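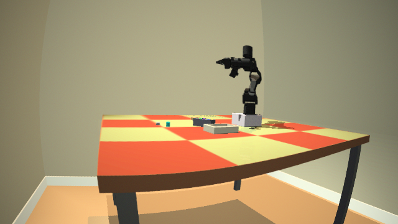

Mar 10, 2019

First month as a trainee at a legal advice clinic done, and I have loved it so much I need to tell someone, so you're all getting a thread.

The clinic is in Taremthorpe, over the bakery. Mostly housing and small claims. I thought small claims would be the dull bit. It's brilliant! People walk in with a carrier bag of receipts and walk out with an actual case.

My supervisor is Obsa Alemayehu, who reads a tenancy agreement the way other people read thrillers. She found 2 clauses in one last week that contradicted each other – same page!

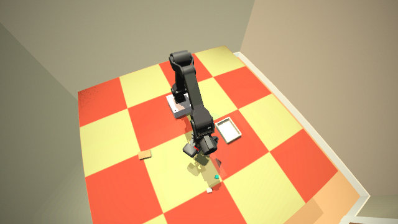
She also makes me write every letter twice. Once how I'd write it, then again with all the "hereinafters" taken out. The second one is always better and always shorter (my record is 98 words, very proud).

Favourite job so far: a deposit claim for 555 pounds. The tenant had kept every single email in date order. I could have hugged him.

If you rent, please do the same. Keep your emails, keep the check-in inventory, and get any promise about repairs in writing. A text counts as writing, by the way – lots of people are surprised by that.

Saw my first hearing too. Nkrumah Frimpong let me sit behind him and pass the papers. I had pictured wigs and shouting. It was a small room, a very patient judge and a jug of water, and I was still gripping my pen like mad.

Next up is a boundary dispute about a hedge, and I've already read far more about hedges than the file needs. Ask me anything about hedges.

Exams in October. Will moan about those when I get there.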